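Last updated January 22, 2021

# Checking and labelling the power adapters in a drawer

Most homes end up with a drawer of loose power adapters. The routers, speakers and baby monitors they came with have gone to the tip, and the adapters stay. These notes cover how to work out what each one does, match it to a device, and mark it so the job doesn't need doing again.

You will need:

- masking tape or small paper labels
- a fine permanent pen
- a dry cloth
- a torch, or a phone with a light
- a bag for the ones that are going

## Sort before you read anything

Tip the drawer out on a table and untangle the leads. Don't pull on the thin end of a lead to free it, as that is where the wires inside tend to break. Work from the plug outwards.

Put anything with a cracked case, a bent pin or bare wire straight into the bag. Do the same with any adapter that smells burnt. Tape doesn't make a split lead safe.

Wipe the rest with the dry cloth. No sprays.

## Read the print

Nearly every adapter has a panel of small print, usually on the face with the pins or on the underside. On white cases it is often pale grey and hard to see. Hold the torch low and to one side, so the light falls across the letters.

There are two lines to look for.

**Input** is what the adapter takes from the wall. For use in Britain the range should include 230 or 240 V.

**Output** is what it gives to the device. It has a voltage, such as 12 V, and a current, such as 1.5 A or 1500 mA. Those last two are the same thing.

Check whether the output says DC or AC. DC may be shown as a solid line with a dashed line under it, and AC as a small wave. Don't swap one for the other.

If the panel has rubbed away completely, put the adapter in the bag.

## Match it to the device

Look on the back or base of the device for its own figures, then go through these in order:

1. The voltage must be the same. A 9 V device wants a 9 V adapter.
2. The current on the adapter must be equal to or higher than the current on the device. The device only draws what it needs.
3. The plug must fit without force and without wobbling.
4. The polarity must match.

Polarity is shown by a small drawing of a circle inside a broken ring, with a plus on one side and a minus on the other. It tells you whether the centre of the plug is positive or negative. Compare the drawing on the adapter with the one on the device. If they differ, don't connect them, even if everything else agrees.

Round plugs catch people out. Two can look the same on the outside and have different holes in the middle. Ruba Sabbagh wrote in last May about a Zein desk lamp that flickered with a spare adapter, and the hole was the wrong size for the pin.

## Label it

Wrap a piece of tape round the lead near the plug end and fold it back on itself to make a flag. Write the device first, then the output:

> Hall lamp, 12 V 1.5 A, centre +

Put a second label on the adapter body, clear of the printed panel and any vents. For a spare with no device, write the output and leave room for a name.

Coil each lead loosely and hold it with a strip of paper or a reusable tie. Tight coils wear the lead where it leaves the case.

## Getting rid of the rest

Adapters shouldn't go in the household bin. The Grurenstead recycling centre takes them with small electricals, and so does the Prindik shop if you ask at the counter. Leave the leads on.

Notes by Tarek Majali

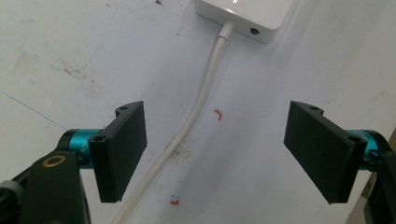 *A white power adapter and its cable.*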